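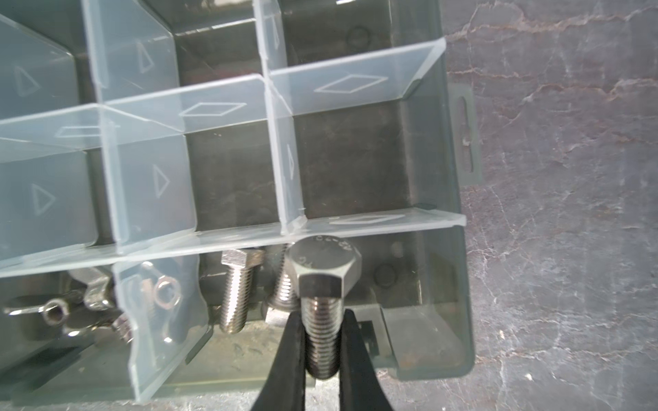
Gwawr Morrisです。ボルトの把持だけなら、遠隔操作より手で直接アームを導いたほうが速いと思います。こちらでは直接教示に切り替えてから、一日に取れる本数が増えました。リーダー側の遅延で操作者が指先を閉じるタイミングを迷う、という問題も出ません。手首カメラの映像に教示者の手が入る点をどう処理しているか、教えてください。

Morrisさん、みなさん

Nurmiです。返信が遅くなりました。順に答えます。

手の映り込みについて。直接教示で取った分は、軌道だけを保存し、同じ初期配置に戻してから再生して映像を撮り直しています。再生時に把持を外したものは破棄です。この手間があるため、Kokkonenの収録では遠隔操作を主にしています。現在の内訳は、遠隔操作が2,442本、直接教示が600本です。

速度について。一本あたりの所要時間は、確かに直接教示のほうが短いです。ただし再生と撮り直しを含めると、差はほとんど残りません。

遅延について。グリッパの開閉指令だけ別スレッドに分け、補間をやめました。それまでは指令から指先が動き出すまでほぼ700ミリ秒かかることがあり、操作者が待ちきれずに二度押しした記録が混ざっています。該当する31本には再ラベルが必要です。一覧はHegedűsさんがまとめています。

教示の手順は次のとおりに統一してください。

・接近は仕切りの上方から。仕切り板をまたぐ横移動は、必ず退避高さまで上げてから行う。
・六角ボルトは頭部をつかまず、ねじ部を両指で挟む。
・挟んだ後、持ち上げる前に一拍置く。停止区間がないと、把持と持ち上げの境界を後で切れません。
・やり直した場合も記録は止めない。失敗と復帰の区間は残し、メタデータに印を付ける。

透明な仕切りは深度がほとんど取れないので、高さの判断は操作者の目視に頼っています。前回Dunmoreさんから出た、蝶ナットを同じタスクに含める案は保留にしたいです。姿勢のばらつきが大きく、ボルトと同じ閉じ幅の設定では扱えません。別タスクとして番号を振るほうが管理しやすいと考えます。

Hertta Nurmi

> Lionel Dunmoreさんの投稿：
> 小物部品の取り出しタスクですが、ボルトだけで学習させても
> 応用が利かないように思います。蝶ナットも同じタスク名で
> 収録し、指示文で区別するのはどうでしょうか。
> あわせて、遠隔操作と直接教示のデータを混ぜてよいのか、
> 方針を決めておきたいです。

追記：混合の可否は、方式別に学習させた結果を比べてから決めます。9月中に数値を流します。それまでは収録方式の欄を空にしないでください。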